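Opinion / Music & Local Scene

Who is the "scene" supposed to be for? 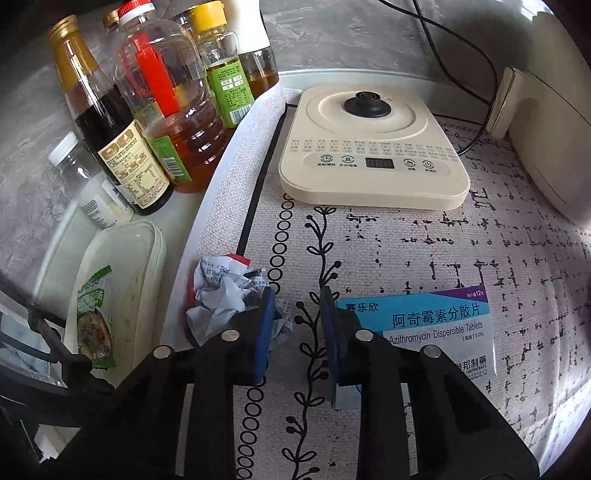 Every couple of years somebody with a grant and a logo comes along to save live music in our town. The latest is Zinari, an online booking service which promises to match bands with venues. Pubs list their empty nights, acts upload three songs and a photograph, and the thing sorts out who plays where. The council is keen. There was a launch in July with a banner and a lot of talk about ecosystems. I went, I ate the sausage rolls, and I came away less convinced than when I walked in.

I have played bass in pub bands here for longer than I like to add up, and I have booked the odd night as well, so I've been on both ends of the phone. I'd be glad of anything that got more people through the door of a room with a band in it. My trouble with Zinari is that it has been built to fix the bit that wasn't broken.

Finding a gig was never the hard part. If you were any good, or even if you weren't but you owned a PA, you could get a gig by turning up somewhere on a quiet night, buying a drink and talking to whoever ran the bar. What was hard was the rest of it. Getting paid properly. Getting asked back. Getting forty minutes into a set without someone turning the football up. I can't find anything on the site which deals with any of that.

The figure being waved about is 358, which is the number of acts who have signed up. It sounds healthy until you go and look. I spent an evening scrolling through them and it was a strange sort of tour. There are solo singers listed three times under different names. There are two bands I know for certain broke up, one of them after a row in a car park which I had the bad luck to witness. There's a wedding DJ. There's a man offering ukulele lessons. I have nothing against the ukulele, but I don't think he is waiting for a Thursday slot at the Mockus.

Ah yes, the Mockus. For anyone new to town, it was the room above the old furniture shop on the harbour road, and for a good long stretch it was where you went. Low ceiling, terrible toilets, a stage the height of a paving slab. The sound was better than it had any right to be. It had no booking system of any sort beyond a diary behind the bar, and the diary was always full. Bands played there badly, then less badly, then well, in front of more or less the same crowd, who saw the whole process and felt they had some share in it. I don't want to get misty-eyed. It was also cold, and the beer was poor. But the reason it worked was that the same people were in it week after week and they had opinions. You heard about it if your second song went on too long.

It's still open, under the same name, with tables where the crowd used to stand. It is one of the venues on Zinari. On the nights I've been in since spring there has been one person with an acoustic guitar, at a volume which wouldn't bother your soup. The fee on offer is £20 and a meal. I was being paid £40 in that same room when petrol cost half what it does now, and that was each, and we thought we were being robbed.

That brings me to the ratings. After each gig the venue gives the act a score, and acts with higher scores are shown first. Acts can't score venues. I asked about this at the launch and was told it was "something for a later phase". I have heard a lot about later phases in my life. What it means for now is that a publican who forgets to put out a poster, sticks you next to the fruit machine and pays a week late can mark you down for not drawing a crowd, and you can say nothing back. A young band will see that quickly enough. They'll play what goes down easily, and that is covers, and quiet ones.

I know what the answer to this is, because I've had it from several people already. Times have changed, rents are up, people stay at home, and at least someone is trying. Fine. I accept the first three. The fourth has never struck me as much of an argument. Money which goes to one thing doesn't go to another, and I'd like to know what else was looked at.

Take the Reltimero. It's a small brass and wind festival that most people in town have never heard of, held in a church hall and the field behind it, and last summer it sold 1656 tickets over a weekend. No app. A photocopied programme and a phone number. It did it by getting every school band in the district to play a short set, so that the parents came, and then the parents stayed for the next lot. Some of those kids were dreadful. It didn't matter. They got to hear people who weren't, close up, and a few of them will have gone home and practised. As far as I can tell the Reltimero gets the use of some council bins, and that's it.

Or take rehearsal space. The Ditier building had four rooms you could hire by the hour, and it shut the winter before last when the lease ran out. Ask anyone under twenty-five who plays here what they need and they won't say a booking platform. They'll say somewhere to make a racket after school. You can't be matched with a venue if you've nowhere to become a band in the first place. Reopening two of those rooms would not have made for such a good launch, I'll grant, and you can't put a banner on a drum kit – well, you can, but it rattles.

I may be wrong about all this. I was wrong about the open-air stage in the park, which I said would be a car park within five years and which still does a decent job on summer evenings. If Zinari is still going in two years and there are bands on it playing their own songs for proper money, I'll write another of these and eat my words. In the meantime I'd ask the council to publish something more useful than sign-ups. How many gigs were booked? What did they pay? How many of the acts played the same place twice? They must have the numbers – it's a database.

And if someone could fix the toilets at the Mockus while they're at it.

Filed under: Opinion, Live Music, Venues
23 comments | 61 shares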